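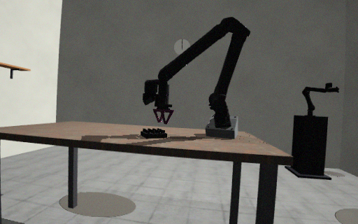 Do I need a risk assessment if the robot is small and stands on a table?

A risk assessment is needed for every robot application, also for a small one. The size of the arm tells you little about the tool, the workpiece, or where a person will put the hands. What changes with a small robot is usually how long the assessment takes to write.

Givico Rule Pack for Table Cells, version 2

Supplier: Fekow
Delivered as: software add-on and printed manual (128 pages)
Order name: Givico Table

The Givico Rule Pack is a set of 108 checks which you run on a simulated robot cell before you release a program to the real one. It is made for table-mounted arms that do picking, placing and light assembly. The checks are grouped in 14 chapters, in the same order as the chapters of the manual, so that an operator who gets a warning on the screen can open the book at the right place.

The pack does not replace the assessment of the complete machine. It helps you to prepare it, and it keeps a record of what was tested and with which version of the program.

What is checked

Approach to the workpiece. The tool must come to a waiting height above the part and stop there before it goes down. The final movement is made straight and at the reduced speed that you have set for the cell. Programs which come in from the side at low height are marked in yellow, and you have to write a comment before you can continue.

Gripper condition. The pack asks for a defined state of the gripper at each waiting point. "Open" or "closed" is accepted, "unchanged" is not. We had many discussions about this rule with our first customers, and we have kept it.

Base and table. You enter the data for the base, the fixings and the table, and the program compares the load of the arm at full reach with the values from the table manufacturer. If you have no values for the table, the check stays open. It can't be closed by hand.

Shared room. When a second robot is in the same room, its working area must be entered too, even if it belongs to another cell and is never used at the same time. The pack calculates both areas and shows where a person can walk between them.
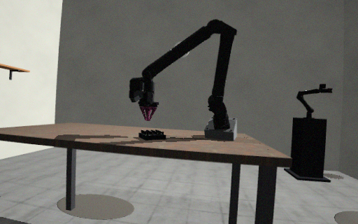

Asger Hjaltested wrote to us in September that he found the rule about the waiting height too strict for short cycles, and that he would like to switch it off for parts which are always in the same fixture. He also said that his operators had started to use the waiting point for a quick look at the part, so he wasn't sure any more if he wanted it changed.

We have thought about this for a good while. In version 2 you can lower the waiting height for each fixture, but you can't remove it. The reduced value is printed in the report, together with the name of the person who approved it.

Good practice when you work with the pack

Build the simulated cell from measurements, and do not take them from the drawing. Tables get moved, and a base plate is often fixed one row of holes away from where it was planned.

Model the tray or the fixture with its full height, including pegs, studs and clamps. A flat box in place of a tray with raised parts will give you a clean report that is worth nothing.

Run the checks again after a change of tool. This is also valid when the new gripper has the same weight as the old one, as the fingers may be longer or open wider.

Keep the failed reports. Some users delete them when the program is finally approved, but an inspector will normally trust a folder with some failures in it more than a folder without any. Idun Lundgren, who wrote most of the manual, recommends to file them by fixture and not by month.

Do not let the same person write the program and approve the report. In a small workshop this can be difficult. The pack will permit it, with a note on the first page.

What is included

The add-on with licence for one workplace, the printed manual, report forms in English, and a sample cell with a studded tray for training. Updates inside version 2 are free of charge.

What is not included

The simulation program itself, models of your own robot and tools, and the training course. The course is given by our partner Nometti at their premises or at yours. Please ask them directly for dates.

Requirements

Your simulation program must be able to export joint positions with time stamps. If you are not sure, send us a short export file and we will test it for you. For arms from Vigfúsdóttir the export is already prepared, and you only have to choose the model in the list.
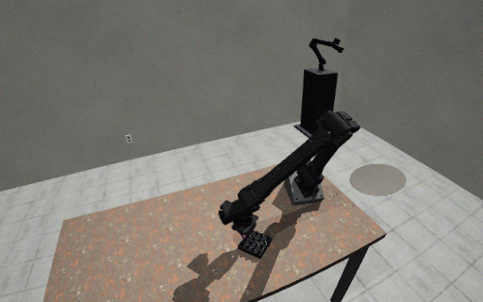
Simulated table cell: tool lowered at the corner of the tray.

Ordering and support

Orders are taken by e-mail or through your usual Fekow dealer. Please state the name of the simulation program, its version, and how many workplaces you need. Customers with version 1 can change to version 2 at half the price when they send us the old licence number. Old reports can still be opened, but they can't be edited.

Support is open until four in the afternoon. When you write about a check that failed, please attach the report and give the chapter number.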